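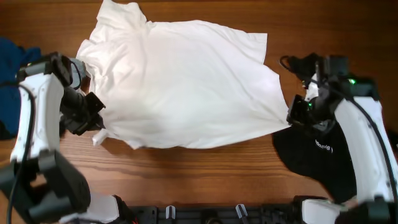 Drellon D2 — Estação bimanual para manipulação de têxteis

Referência de catálogo: D2-688
Categoria: Equipamento de laboratório e formação / Robótica de bancada
Disponibilidade: por encomenda
Página revista em 09/02/2026

Apresentação

A Drellon D2 é uma estação de trabalho com dois braços robóticos de bancada, destinada a instituições de ensino, centros de investigação e unidades de desenvolvimento que estudam a manipulação de materiais deformáveis. O equipamento foi concebido para tarefas em que uma peça de tecido tem de ser segurada simultaneamente em dois pontos: esticar, alinhar, dobrar e empilhar vestuário.

A manipulação de uma simples T-shirt coloca dificuldades que os braços isolados resolvem mal. O tecido cede, torce e acumula-se junto à gola, e a posição de cada prega altera-se a cada movimento. Com duas garras a segurar lados opostos da peça, a bainha pode ser mantida sob tensão e o corpo da peça reposicionado sobre a mesa sem apoio humano. O software da estação trata os dois braços como um único sistema, com planeamento de trajetória conjunto e limitação da força de tração entre garras.

A D2 é comercializada pela Roller, que assegura a instalação, a formação inicial e a assistência técnica.

Composição do equipamento

O conjunto de base inclui:

Dois braços articulados, com carenagem branca e articulações pretas
Duas garras pretas com módulo de punho
Calha de montagem preta para fixação ao bordo da mesa
Unidade de controlo com fonte de alimentação
Jogo de cabos de ligação, de encaminhamento exterior
Software de operação e de registo de tarefas
Manual de instalação e caderno de ensaios, em português e inglês

A mesa não faz parte do fornecimento. A estação pode ser instalada em qualquer tampo rígido e plano com profundidade suficiente para a área de trabalho indicada na ficha técnica. Os tampos de madeira são admitidos, desde que não apresentem arestas vivas ou farpas que possam prender o tecido.

Ficha técnica

Alcance útil por braço: 688 mm
Altura máxima de elevação da peça: 41 cm
Curso de abertura da garra: 100 mm
Configuração: dois braços, montagem frontal em calha
Regulação da força de preensão: independente por garra
Modos de funcionamento: teleoperação, reprodução de trajetória e execução autónoma
Interface de programação: Python e C++
Ligação ao posto de comando: Ethernet

Os valores indicados referem-se à configuração de base e podem variar com a utilização de garras ou extensões opcionais.

Utilização com vestuário

O software inclui rotinas preparadas para T-shirts, camisolas, calças e toalhas. Cada rotina é composta por etapas que o operador pode ativar, suprimir ou reordenar: recolha da peça, identificação da bainha, estiramento, alisamento, dobragem e colocação na pilha. As rotinas podem igualmente servir de ponto de partida para modelos treinados pelo próprio utilizador.

Nas peças de malha leve, recomenda-se que a tensão entre garras seja aumentada de forma gradual. Uma tração excessiva sobre a bainha inferior deforma a peça e tende a levantar a zona da gola — efeito particularmente visível em artigos de algodão já muito lavados. O limite de tração predefinido é adequado à maioria das T-shirts de adulto. Para vestuário de criança deverá ser selecionado o perfil reduzido.

As peças em espera podem permanecer sobre a mesa, fora da área central, desde que não fiquem sobre a calha nem impeçam o movimento da base dos braços. Nas sessões de execução autónoma prolongada, aconselha-se o uso dos tabuleiros laterais (opcionais).

Avaliação pela equipa de aplicações

A equipa de aplicações da Roller submeteu a D2 a um ensaio interno de dobragem que decorreu durante o mês de December do calendário de testes da casa, correspondente a dezembro, com um lote de 219 peças de vestuário de proveniência diversa. O relatório, assinado por Fatos Dervishi, considera a estação adequada ao ensino e à investigação aplicada e assinala três reservas: a sensibilidade das rotinas a tecidos muito escuros sob iluminação fraca, a necessidade de recalibração após a deslocação da calha e a lentidão da etapa de alisamento em peças com pregas cruzadas.

A primeira reserva foi parcialmente resolvida na versão atual do software. Quanto à terceira, o fabricante prevê uma rotina alternativa, cuja data de publicação não está ainda definida.

O relatório completo é facultado a pedido das instituições interessadas.

Instalação e formação

A instalação é efetuada por um técnico da Roller nas instalações do cliente e compreende a fixação da calha, a verificação do curso dos cabos, a calibração conjunta dos dois braços e um ensaio de aceitação. O cliente deve assegurar previamente uma tomada com ligação à terra e um ponto de rede junto à mesa.

A ação de formação inicial destina-se a um máximo de seis participantes e é orientada por Hưng Tôn, responsável pela formação técnica. O programa abrange a operação em segurança, a teleoperação, a gravação de demonstrações e a manutenção corrente das garras.

Segurança

A estação deve ser operada por pessoal com formação. Durante a execução autónoma, ninguém deve introduzir as mãos na área entre os braços. O botão de paragem de emergência tem de permanecer ao alcance do operador. Antes de cada sessão, deve confirmar-se que os cabos não estão presos sob as peças de vestuário nem sujeitos a tração.

Opções e acessórios

Pontas de garra Garg, revestidas, para tecidos finos
Tabuleiros laterais para peças em espera
Suporte de iluminação difusa
Pacote Gurkarance de rotinas avançadas de dobragem, com licença por estação
Extensão de garantia

Condições de fornecimento

O preço é comunicado mediante proposta, em função da configuração e do local de instalação. As instituições de ensino beneficiam de condições próprias. A garantia de base cobre os braços, as garras e a unidade de controlo — as pontas de garra são consideradas consumíveis e estão excluídas.

Os pedidos de proposta ou de demonstração devem ser dirigidos ao serviço comercial da Roller, com indicação da referência D2-688 e da utilização prevista.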